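The Nirar Center for Household Technology is often asked whether machines can do everyday chores yet. In this thread we summarize where our tableware work stands as of January. (1/9)

The short answer is that machines can do parts of some chores, in some rooms, with a person close at hand. A full chore, start to finish, in a home the machine has never been in, remains out of reach for the systems we have tested. (2/9)

We chose clearing and sorting serving dishes because nearly every household does it and so do most cafés and canteens. Our trial on the Clolent two-arm system covered 600 attempts. Each attempt began with bowls and dishes on a table and ended when they were sorted by shape or when 133 seconds had passed. (3/9)

Single bowls standing apart were the easiest case. The system picked up and placed most of them without help. A person doing the same job at a relaxed pace was still far quicker. (4/9)

Stacked bowls were much harder. When one bowl sits inside another, the gripper may lift both, or tip the lower one. Some 40 percent of our stacked attempts needed a person to step in. We consider this figure too high for unattended use. (5/9)

Glossy black dishes caused trouble of their own. Reflections on the rim and sides can mislead the cameras about where the edge is. Matte dishes of the same size gave fewer missed grasps under the same lights. (6/9)

Balthasar Ortner, who leads the trial, notes that shop floors may benefit before homes do. "A canteen owns one kind of bowl and keeps it in one place. A family kitchen has a drawer full of exceptions." Our partners at Baumgartner will test the same task in a staff canteen, beginning with a 30-day period on the lunch shift. (7/9)

Members of the public should treat claims of a finished household robot with care. We suggest asking how many attempts were made, how many needed help, and whether the dishes were moved between attempts. Few product videos answer these questions. (8/9)

The full results, including failed attempts, will be published in the Flerow working paper series. Questions about the method may be sent as replies to this thread and will be answered by the trial staff on Tuesday. (9/9)

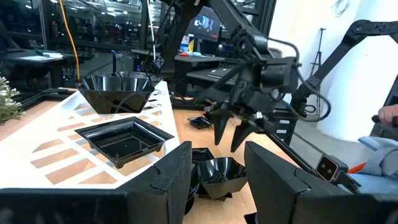 Black serving bowls and dishes on the worktable, with a white lattice tray at left.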